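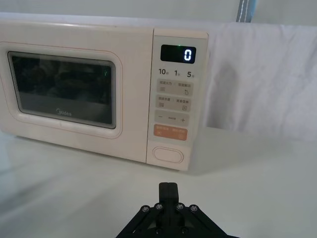
Chapter 18
The Microwave Oven

A microwave oven heats food by making the water in it move. The air in the cavity stays fairly cool, and a dish may be hot at the edge while its center is cold. This chapter covers the parts of a countertop oven, its safe use, and its daily care. Students will need the Dranach kitchen worksheet and a cup that holds 200 milliliters.

The door is the part that receives the most wear. It must close flat against the front of the oven, and the latches must enter their slots without force.

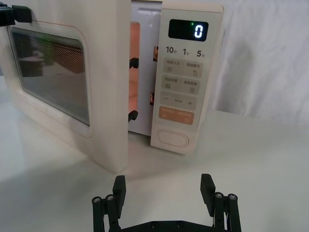 Wipe the door and the front of the oven with a damp cloth after each use – never with a scouring pad. An oven with a bent door or a broken latch must not be run.

Section 18.1 begins with the outside of the oven. Before reading it, write down what you already know about the window, the door, and the controls.

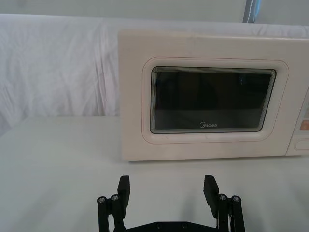

Figure 18.1 A countertop microwave oven with its door closed.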